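Ticket 247
Subject: Heating going off overnight at the Stuslow building
Opened by: Gwenllian Bevan
Assigned to: Negin Alipour
Opened: 10 May 2018
Priority: normal
Status: closed

Gwenllian Bevan wrote:
The boiler at Stuslow keeps dropping out during the night. When I get in at half past seven the radiators are stone cold and the panel on the boiler has a red light. If I hold the reset button it starts again and runs all day. This has happened four mornings out of the last five. The timer is set correctly as far as I can tell, and the hot water does the same thing. Ground floor and first floor are both affected.

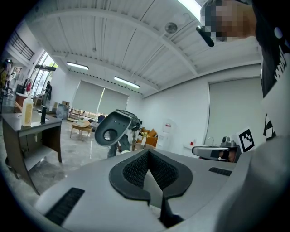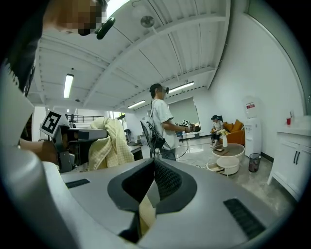
Can somebody tell me whether this needs an engineer or whether it is a setting? We have bookings in the building all week and the upstairs rooms take most of the morning to warm up.

Negin Alipour wrote:
Thanks. A few questions before I book anyone.
What does the pressure gauge read first thing, before you press reset?
Is there a code on the display along with the red light?
Has anyone bled the radiators or topped up the system lately?
Please don't reset it more than twice in a row. If it won't stay lit after that, leave it off and ring me.

Gwenllian Bevan wrote:
Gauge was at 0.6 this morning. The display shows L2 and then goes blank after a minute or so. I bled the two radiators on the landing a fortnight ago as they were cold at the top. I didn't top anything up afterwards – I didn't know you had to.

Negin Alipour wrote:
L2 on that model is low water pressure. Bleeding the radiators will have let some of it out, and it drops a bit further when the system cools overnight. That would fit with it failing at night and running in the day.

To top up:
Switch the boiler off at the wall and let it cool for 30 minutes.
Find the silver braided hose under the boiler. There is a small valve at each end.
Check the hose is screwed on tight at both ends.
Open the first valve fully, then the second one slowly. You should hear water going in.
Watch the gauge. Close both valves when it gets to 1.3.
Switch back on and reset once.

Write down the reading tonight before you lock up and again in the morning.

Gwenllian Bevan wrote:
Done. One of the valves was very stiff and I had to use a flat screwdriver. Gauge said 1.3 at five o'clock. Heating came on normally.

Gwenllian Bevan wrote:
Morning reading 1.0, no red light, radiators warm. Is it meant to go down that much?

Negin Alipour wrote:
Some drop is normal when it's cold, but it should go back up once the heating has been running for an hour. If it's lower again tomorrow then there is a leak somewhere. Could you look at the radiator valves on both floors, and under the boiler itself? Wipe a dry tissue round each joint.

Gwenllian Bevan wrote:
Found it, I think. The radiator in the back corridor has a damp patch on the carpet under the valve and the tissue came away wet. There is green crust on the nut. Reading this morning was 0.9. I've put a washing-up bowl under it.

Negin Alipour wrote:
I've asked Bakhtiari to send a plumber. Please turn that radiator off at both ends until then.

Negin Alipour wrote:
Plumber attended. Valve replaced, system topped up to 1.4, inhibitor added. The bill was £191 including the call-out and has gone against the Stuslow repairs budget. He says the valve on the opposite wall is the same age and will want doing before winter – I have opened a separate ticket for that.

Gwenllian Bevan wrote:
Pressure has stayed at 1.4 for 7 days and no more red lights. The carpet has dried but there is a brown mark. Happy for this to be closed.

Negin Alipour wrote:
Closed. Carpet mark added to the list for the next clean.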